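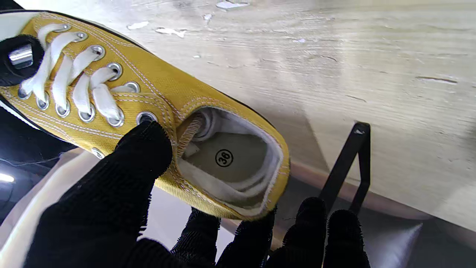
Mustard canvas low-top, white stitching

Pludero Forums > Racing Sims > Trergate 2 hidden stuff thread

kullim_low
OK so who else has found the cassette in the Barasa garage?? Park behind the fuel pumps in any hatchback, kill the lights, and the radio flips to the menu music from the first Trergate! I sat there grinning through the whole loop. 1,392 hours in the old game and I still know every note.

Shigeru Kaneko
Got it last night! It worked in a pickup for me too, so I don't think it's hatchbacks only.

kullim_low
Ooh, which one? I tried 2 trucks and got nothing — maybe the lights have to go off before you stop rolling.

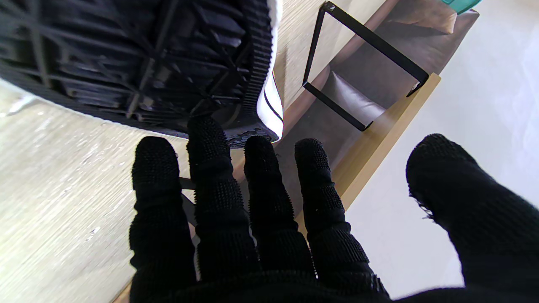

Tsutomu Tanabe
I think it's tied to the time of day in the game and the car doesn't matter at all. Mine only plays after 9 pm.

Shigeru Kaneko
No way, I had it at noon with the sun blazing. Are you on the October patch?

Tsutomu Tanabe
Yep, fully patched. Noon gives me plain static every time.

kullim_low
Love that we all have different rules for this lol. I'm going for 100 percent on the garage map this weekend so I'll try every hour.

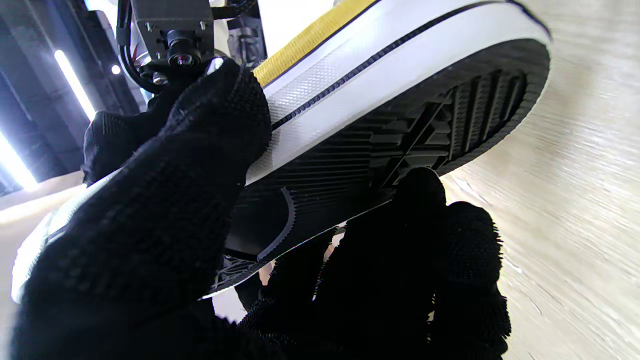

gravelbox
Try it with the radio volume at zero first, then turn it up. That did it for me at noon in a van.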